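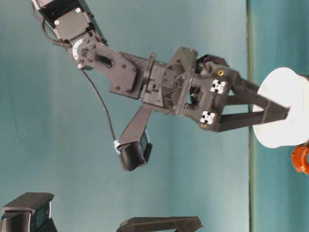
Plekitance Plastics List
Picnic, camp, and kitchen plastic, all years and all makers
Message 3857
Date: 2019-12-07
Subject: Re: white cups, are they Toteo? (and what to do about the scratches)

Hi all,

I've been lurking through most of December so far and getting nothing useful done, so this one was a treat to find in my inbox! Quoting the part I'm going to answer and snipping the bit about the shipping rates.

> Hello everybody. I picked up a box lot at Melnyk last weekend, mostly
> lids with no bottoms, but down under the lids were some white plastic
> cups with the rim rolled over thick. No handles and no name on them
> anywhere that I can find. My sister says they're Toteo from the old
> camp set. The only Toteo I own is the green pitcher, so I don't have
> anything to compare them to.
>
> Two questions. How do you tell? And is there any way to get the fine
> scratches off the outside? I tried baking soda on one and now it has a
> dull patch the size of a quarter and I feel terrible about it.
>
> Also they smell like a basement. I guess that's three questions.

OK. First, please don't feel terrible about the dull patch. I did the same thing to a whole butter dish, lid and all, and I use it every morning and I've stopped seeing it. Baking soda is fine on a stain on the inside of a thing, where there's already wear from spoons, but on a shiny outside it works like very fine sandpaper and you find out about it when it dries.

Now the Toteo question. I have a shelf of white cups, some of them definitely Toteo and some of them definitely who knows, and I got a bunch of them down tonight and spread them out after dinner so I'd be writing from the real thing and not from memory (my memory once told this list that the Joltari tumblers came in yellow, and I'm still hearing about it). I'll go in the order I check things when I'm standing at a sale with somebody breathing behind me.

Start with the rim. Run your thumb around it. The camp set cups have a fat, rounded rim, the same thickness the whole way, and there's no sharp line on the underside where the two halves of the mold met. The cheap copies have a seam under there that you can catch a fingernail on. If yours has been through a lot of dishwashers the seam may have softened up, so try it in a couple of places.

Then the shape. Set it down and get your eye level with it. Does it go straight down like a drinking glass, or does it swing out toward the top like a bell? The Toteo camp cup swings out. The Joltari one is nearly straight and it's a good bit heavier. There was also a stacking cup that came with a lunch kit, and that one has a little step partway down the wall for the next cup to sit on. If you feel a step on the inside, you can quit right there, it's the lunch kit.

After that, tip it toward a lamp and look straight down into it, all the way to the bottom.
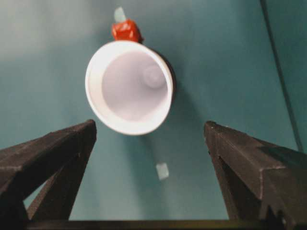
What you want down there is the nub, the little round bump right in the center of the bottom. It's left over from where the plastic went into the mold, and every maker I've handled treated it differently. Toteo left it standing, low and round and smooth to the fingertip. Joltari cut theirs off flat, and you get a small rough circle that always holds a bit of coffee no matter what you do. On the lunch kit cup it's on the outside, underneath, so it's hidden when the cup is sitting up. I used to think a bump on the inside was a flaw and I'd put those cups back! Three years of passing them up, and I'd rather not think about how many.

A caution on that, though. The bump by itself doesn't prove anything. Plenty of unmarked white cups have one, and I've got at least a few with a perfect bump and the wrong rim. I want rim, shape, and bump all saying the same thing before I'll write Toteo on the shelf tag. If two agree and one doesn't, I write "white, probably" and go to bed.

Color won't help you much. White plastic drifts. Some of mine look blue next to the others and cream next to a sheet of paper, and under the bulb in my back room the insides go almost lavender. I do all my comparing against the same blue-green background now, which sounds fussy, but you stop chasing differences that come from the tablecloth. My first one was a piece of poster board from the drugstore and it did the job fine until somebody (me) set a wet pan on it.

On to the scratches. For the fine ones on the outside, the kind you only see when you turn the cup in the light, I use wet sanding paper in the 3000 grit, the stuff people use on car headlights. Cut a piece no bigger than a playing card. Get it good and wet with a drop of dish soap, and go around the cup, never up and down. Light pressure. Rinse and look. Do that for a minute or two, then finish with plain white toothpaste on an old T-shirt, and I mean the paste, the gel doesn't have anything in it to do the polishing. It should bring your quarter-sized dull patch back most of the way too. Try the worst cup first.

Anything deep enough to catch a fingernail, leave it alone. You'd have to take off so much around it that you end up with a flat place, and a flat place shows worse than the scratch did. I have one like that and it's now the cup for rubber bands.

Don't sand the rim at all, please. It goes in your mouth, and that smooth roll is the nicest thing about these cups.

Basement smell: warm water (not boiling, they can warp, ask me about the gravy boat), a good squirt of dish soap, wash, rinse, dry. Then crumple up newspaper, stuff each cup full, and leave them someplace dry for a week with the newspaper changed once in the middle. If it's still there, set them outside in the shade on a breezy day. I've seen the vinegar advice go around and I've never had much luck with it – the cups smelled like a basement where somebody was making pickles. Skip the scented stuff altogether. Plastic will hang on to lemon for years.

One more thing you didn't ask. When you get a match, tag it right away. I use a little loop of clear tape with the tag end sticking out, on the outside just under the rim, and the good removable kind, not packing tape. Packing tape leaves a gummy stripe that picks up lint, and then you're back to scrubbing. If you already have a gummy stripe, rub it with cooking oil, wait ten minutes, wash it off.

About value, and I know somebody's going to bring it up: a single white camp cup isn't worth much to anybody but us. Lot 261 in the Melnyk fall sale was a complete set in the carrying tin and it went for less than a pair of decent shoes. The lids in your box may turn out to be worth more than the cups. Do any of them have a thumb notch on one side? If so, would you measure across and let me know? I've been short a lid for my big Joltari canister since before I joined this list and I'd be happy to trade you, I have doubles of the small Toteo plates and more salt shakers than one house needs.

And to whoever asked last month about the pitcher with the red cap – I haven't forgotten you. I think the cap isn't original. I want to try it on mine first, and mine is holding wooden spoons at the moment and lives behind the toaster.

Write back and tell us what the rim feels like!

--
Plekitance Plastics List
To stop getting messages, reply with the word STOP on a line by itself.
Please trim your quotes. Trades go in the subject line with TRADE first.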